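4. Setting up a ward campaign in Findby

This section is for branch organisers who prepare Findby before a local election. You need an organiser login. If you have only a canvasser login, please ask Ximena Paredes at the Jillthorpe office to change it.

4.1 Create the campaign

1. Sign in and open the Campaigns page.
2. Press New campaign and type the name of the ward, for example Illholm North. Do not put the name of the candidate here. The candidate is added in section 5.
3. Choose the type of election. For a by-election, choose Single ward.
4. Press Save. The campaign is now shown in your list with the word Draft next to it.

4.2 Load the electoral register

1. Open the campaign and choose Register, then Load file.
2. Select the file that the council has sent to your election agent. Findby reads it only in CSV format.
3. Check the preview. The columns for elector number, surname and street must be in the correct order.
4. Press Confirm and wait for the green bar to finish. Please do not close the window during this time.

Note: One file can have up to 500 streets. In Illholm we have 477, so one file is enough. A larger district must be divided in 2 or 3 files and loaded one after another.

Caution: The register may be used only for electoral purposes. Do not send it by e-mail to canvassers and do not keep a copy on a shared computer.

4.3 Make the walking rounds

1. Choose Rounds, then Build from streets.
2. Tick the streets that belong together. A round of two hours is comfortable for most pairs.
3. Give each round a short name which canvassers will recognise - the name of a pub or a school is better than a number.

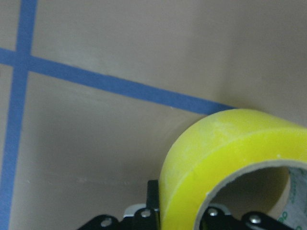 4. Press Print sheets, or press Send to Zaki if your canvassers use the telephone app.
5. Open one round and compare it with your street map. New houses are sometimes placed at the end of the list, after the last street.

Note: Rounds sent to Zaki are updated every night. If you change a round on Monday afternoon, canvassers who go out the same evening will still see the old one. Print a paper sheet for them.

4.4 Open the campaign

1. Go back to the campaign page and change Draft to Open.
2. Add the canvassers by their e-mail address.

Caution: When a campaign is open, the register cannot be replaced. If the council sends a new register in November, follow section 7 and do not repeat section 4.2.

Questions about this section can be sent to Róisín Ó Riain through the Help page.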